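Dilix opens earbud sorting and repair room in Lerbridge

LERBRIDGE, April 17, 2025. Dilix, the small electronics repair company, has opened a new sorting room for used wireless earbuds at its workshop in Lerbridge. The room will take in earbuds and charging cases that people return through shops, schools and libraries, and prepare them for testing, cleaning and resale.

Small audio products are a difficult kind of returned goods. They come in mixed bags, often with one earbud missing or with a case which belongs to a different pair. In the past year Dilix received returns from 60 collection points in the region, and the work of matching the pairs was done on the same benches as the repair work.

"We were losing too much time before the repair could even begin," said Lucie Gosselin, head of operations at Dilix. "Now the sorting has its own room and its own tables, and the technicians receive complete sets."

The method in the new room is simple. Cases and earbuds are kept apart on the table, with the cases in a bin and the earbuds in shallow coloured trays. Each table has a plain light surface, so that small white parts do not get lost between larger objects. 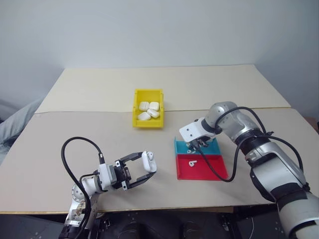

Dilix Returns Bulletin, No. 7

A yellow bin for charging cases and the teal and red trays for earbuds are the basic equipment of a sorting table. The trays have sloped sides, and the company chose low models after the staff tried several kinds during the winter.

After sorting, the sets go to the test bench, where the battery, the sound and the microphone are checked. Single earbuds which find no partner are stored for 9 months and can be sold as replacements.

Zorica Papadopoulos, who manages the Prundeck collection network, welcomed the opening. "Our partners ask us often what happens with the things in the box," she said. "I am glad that we can now invite them to come and see it."

The room is planned for 400 sets per week when it reaches its full capacity in July. Collection boxes can be requested by shops and schools free of charge from the Dilix office in Lerbridge, where visits for partner organisations can also be arranged.

Press contact: Lucie Gosselin, Dilix, Lerbridge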